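NOTA DE PRENSA
Para difusión inmediata

Nuveck abre en octubre su segundo espacio de exposición, dedicado a encimeras y reformas de cocina

Nuveck, firma de superficies para el hogar, abre en octubre un nuevo espacio de exposición en Cenirard. Cocinas completas, muestrario de piedra y mesa de consulta para quien venga con los planos debajo del brazo. Entrada libre, sin cita previa.

El local reúne 72 acabados entre piedra natural, compactos y maderas. Todos en pieza grande, nada de muestras del tamaño de un azulejo. Los clientes pedían ver la veta entera antes de decidir y la exposición se ha montado con ese criterio.

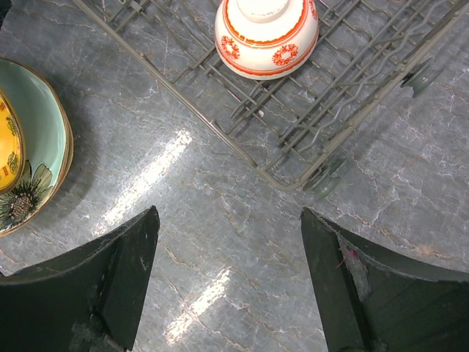
La novedad de la temporada es la serie Mirlow, desarrollada junto al taller Crichton. Dos grosores, seis tonos, cantos rectos o redondeados. Plazo de entrega: seis semanas desde la toma de medidas, instalación incluida. La retirada de la encimera antigua se presupuesta a parte.

Nuveck ofrecerá además charlas gratuitas sobre mantenimiento: manchas de aceite, cal, limón, que productos evitar y cada cuánto conviene resellar una piedra porosa. Duración, dos horas. Aforo limitado, inscripción en el propio mostrador.

Horario de apertura: de 10.00 a 19.00, sin cierre a mediodía. Aparcamiento para clientes en la parte de atrás.

Sobre Nuveck
Empresa dedicada al corte, la venta y la instalacion de superficies para cocina y baño. Trabaja con particulares, estudios de interiorismo y pequeñas constructoras.

Contacto para medios: departamento de comunicación de Nuveck, Cenirard. Material gráfico y tarifas de la serie Mirlow disponibles bajo petición.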